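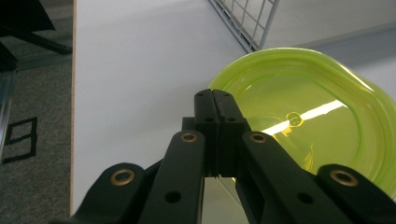

Photo: Histport

SHRINKAGE

The store in Skarkville had no registers. It had 90 ceiling sensors, a weight plate under every shelf, and a gate at the front that opened when a phone was held near it. The operator was a company called Ramia. The software that decided who had taken what was called Myung, and the technician who looked after it worked nights in a room behind the dairy case.

Her job was defined in a binder. At 11 p.m. she ran the stock comparison. The shelves reported a weight, Myung reported a list of sales, and the two figures were subtracted. Anything left over went into a queue. She opened each item in the queue, read the log, and assigned a code. Code 1 was a sensor fault. Code 2 was a misplaced item. Code 3 was a loss. There were other codes, and she did not use them.

In May the comparison began to return a surplus.

The first instance was one can of tomato soup, shelf 14. The plate read one can heavier than the sales record allowed. She recalibrated the plate with the reference weight and ran the comparison again. The can was still there. She walked out to the shelf, took the can down, and scanned it. It was a valid item, in date, from a lot the store had received in the winter. She entered Code 2 and put it back.

The following night there was a second can. After that came a bag of rice, then two boxes of salt.

She pulled the gate log. The store averaged 2,000 entries a day, and Myung assigned each one a session number. A session opened when the gate opened and closed when the customer left. Each session had a basket, and the basket had a total. In the field where the total belonged, session 3,664 had a negative number.
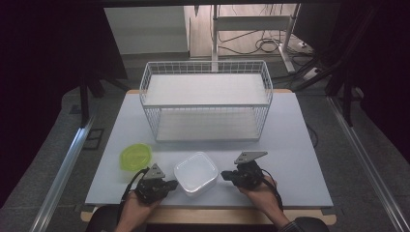
THE SESSION

It had opened at 6:40 in the morning and had lasted seven minutes. The track on the floor plan showed a customer entering, walking to shelf 14, standing there for most of a minute, and leaving. Myung had recorded the removal of minus one can. It had then issued a refund to the account for the price of the can, and the account had declined it.

She had not known that an account could decline a refund. She looked in the binder. There was a section on declined charges and none on declined refunds.

The account had been opened in the store's first week. Its early history was ordinary: bread, eggs, coffee filters. Then came a stretch in which the tracks went past shelf 14 and Myung charged nothing. She checked those dates against the old queue. Each one had a matching entry for tomato soup, rice or salt, closed under Code 3. The initials on the closures were hers.

She laid the two lists next to each other on the screen. The losses were in the left column and the surpluses were in the right. The order was the same. The can had gone first and come back first. By that reckoning there were still a jar of honey, a pack of batteries and a birthday candle outstanding.

She could have written to Ramia. The form asked for a fault category, and the software would not submit it blank. She left it open in a second window until it timed out.
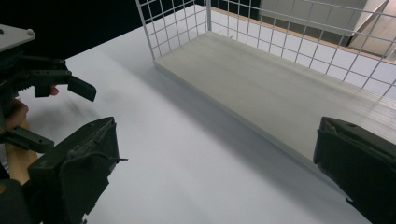

CODE 9

The honey came back at 6:38 on a wet morning. Her shift had ended at six, but she was still in the back room with her coat on, watching the floor plan. The dot came through the gate, went to aisle three and stopped. Plate 31 went up by the weight of one jar. Myung attempted the refund. The refund was declined.

The dot did not leave. It moved along the aisle, past the dairy case, and stood on the other side of the wall from her chair. She could hear the compressor – it cycled every few minutes – and nothing else. Then the dot went back to the gate and the session closed.

She opened the binder to the list of codes and read down to the bottom. Code 9 was "settled, no action." It had been put in for supplier disputes and had no restrictions on its use. She applied it to the soup, the rice, the salt and the honey. For the batteries and the candle she made two entries in advance, with the date left empty, and saved them to the queue.

Then she switched off the alert for negative totals, held her phone to the gate, and went home.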